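Back from Wamstead since last night and I want to get this down before it goes fuzzy. Laundry's still in the bag. Typing fast, sorry.

So – the seed bank. I went in thinking it would be a shed with some jars. It is a shed with some jars. But the jars are run like a real bank, with a ledger and everything, and families borrow in planting season and pay back after harvest. You take one tin of cowpea, you bring back one tin and a bit extra. The extra is how it grows. They opened with 12 households and now there are 139 on the books, plus a waiting list pinned inside the door.

Danjuma Olatunji keeps the ledger. He showed me the early pages, where half the loans are crossed out in red. Bad rains, nobody could repay. The bank that lent him money for his own farm years back would have sent a letter. He just moved the debts to the next season and wrote "carried" beside each one. Most came back. Some didnt, and those are still in there, still carried.

I asked what the interest rate works out to and he laughed at me. Fair.

The hungry months are what it's all about. July is the worst – last year's grain is gone and the new crop is still green. Before the bank, people ate their seed in July, then had to buy more on credit at whatever the trader wanted. Then sold the harvest cheap to pay him off. Round and round. I've read that cycle described in so many reports and it never landed until a woman in line told me exactly what she paid for a bag, to the coin, and she was still mad.

Things I'd got wrong: I assumed the big new variety was the story. Flastirel, the early-ripening one the project pushed. People like it fine. But the old local ones keep better and taste better so most fields are a mix, and the trainers have quit arguing. 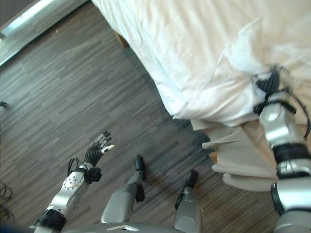 ## Prundcombe, second half of the trip

Only 3 days here, not enough. 30 kilometers of bad road and a totally different setup.

Salamatu Abubakar runs the grain store with her sister-in-law. No lending at all, they buy at harvest, hold it, and sell back in the lean months at a price everyone voted on. She's blunt about the problems. Weevils. A roof that leaks over the good corner. Members who want to sell to the trader when his price jumps, and she can't really blame them.

The trader, Okonkwo, turned up while I was there and stayed for tea. I'd built him up as the villain. He complained about diesel for most of an hour and then bought four sacks at her price. Still thinking about that one.

Would the two models work together? Asked both of them. Danjuma said yes, probably, with a bigger shed. Salamatu said ask her after the roof is fixed.

More when I've typed up the rest of teh notebook. Need to find the page with the storage costs first, I think it's in the other bag.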